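How I write a crying scene (without drowning everybody)

I've been posting chapters of my serial, Dritonden, for a while now, and the question I get most is about the sad bits. So this is how I do them, coffee first! 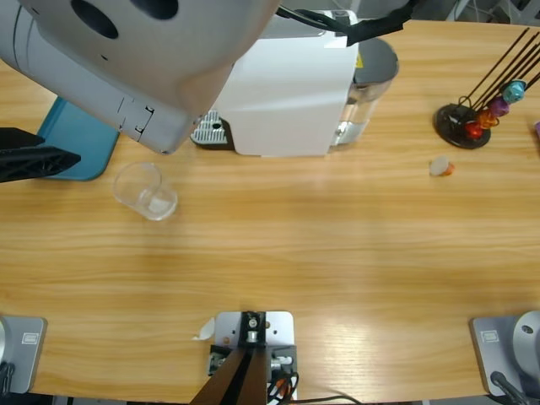

Kuvau, December

Step 1. Write it badly. I give myself 400 words and let my heroine sob through every one of them. Tears, trembling, rain on the window, the lot.

Step 2. Cut it to 200. Anything that names a feeling goes first (lonely, scared, heartbroken), then the similes. I'm allowed to keep one. My friend Maribel Lozano keeps none, but she's tougher than me.

Step 3. Give her something to do with her hands. In chapter 17 Stan folds his brother's shirts while he talks, and he gets the sleeves wrong, and I didn't need a single tear. Readers wrote to me about those sleeves! 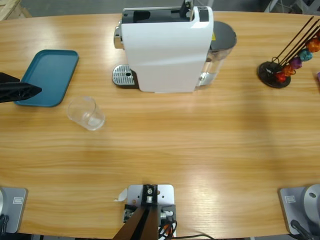

Step 4. Read it out loud. If you start putting on a voice, mark that line and come back to it in the morning. My last draft had nine marks on one page, which was a bit humbling.

Step 5. Stop early. Find your last sentence, cover it with your thumb and see if you miss it. I usually don't, so out it comes, and then I colour the next scene a little brighter.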